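Gripper fault on the Hisow cells: frequently asked questions
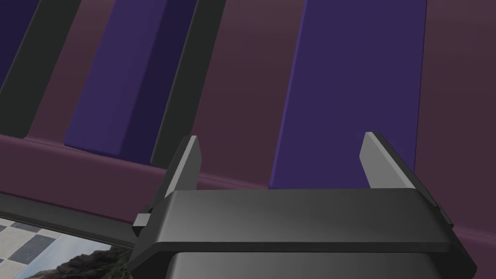 What went wrong?
The gripper sometimes failed to open when it was told to. The arm then backed away still holding the part, and the controller recorded a normal release. We had 173 reports of this before the June update.

What causes it?
A counter in the Gellutix control software. After 2,000 open and close cycles without a restart, it can lose one open command. The next command works as usual, so the fault is easy to miss.

Is my cell affected?
Check the version number on the start screen. Anything before the June update is affected. Cells supplied by El Fassi have the same software under a different name and need the same update.

Can I keep running until I have updated?
Yes, if you restart the controller every 400 cycles. Keep the guard door shut while the arm is moving. Do not turn off the door switch to clear a stuck part.

A part is stuck in the fingers. What should I do?
Press the emergency stop, wait for the arm to stop and lock off the power. Support the part with one hand before turning the manual release, or it will drop.

Does the fault show up in simulation?
Only if the cycle count is carried over between runs. Aicha Ghoneim's team found it that way, with both fingers commanded fully open at the end of each run.

Were there any injuries?
None reported. Two door panels were dented by dropped parts.

Who do I contact?
Mahmoud Amrani at Proltalitz support. The phone line closes at 4 pm on Wednesday.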